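How to Clean and Rewire a Secondhand Desk Lamp

By Amirul Chin

Old desk lamps turn up at yard sales for very little money, and most of them need the same two jobs: a good cleaning and a new cord. Set aside an evening for it. You need a Phillips screwdriver, a small flat screwdriver, wire strippers, a replacement cord with a molded plug, and a cheap continuity tester. I buy cord from Chow, a hardware store in Fostetcombe, but any lamp cord rated for 300 volts will do.

Unplug the lamp and take out the bulb. Turn the lamp over and peel back the felt. If it tears, don't worry, felt is sold by the sheet. Under it there is usually a nut or a cover plate holding the weight in place. Take a photo of the wiring before you loosen anything.

Pull the socket shell apart by pressing where it says PRESS. Loosen the two terminal screws and free the old wires. Tie a string to the end of the old cord before drawing it out through the base, so the string can pull the new one back. On lamps with a jointed arm, leave 3 inches of slack at each joint or the cord will pinch when the arm folds.

Wash metal parts with dish soap and warm water and dry them fully. Keep water away from the socket and switch. Yellowed plastic can be improved a little with baking soda paste, but it won't go back to new.

Split the end of the new cord for 2 inches and strip three-quarters of an inch from each wire. Tie an underwriter's knot. The ribbed wire is the neutral and goes to the silver screw. The smooth one goes to the brass screw. Wrap each wire clockwise so it tightens with the screw.

Check with the tester before plugging in. There should be no continuity between the two plug blades with the bulb out, whether the switch is on or off.

For the bulb, stay at or under the wattage printed on the socket. I use an LED at 3,000 K for reading. If the lamp has a dimmer, check that the bulb's package says dimmable.
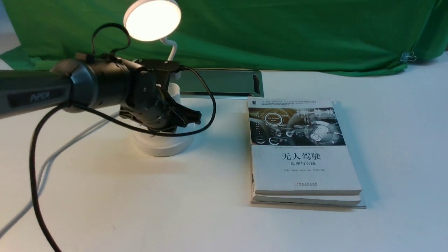 Glue the felt back last, with a thin coat of white glue, and leave the lamp standing upright overnight.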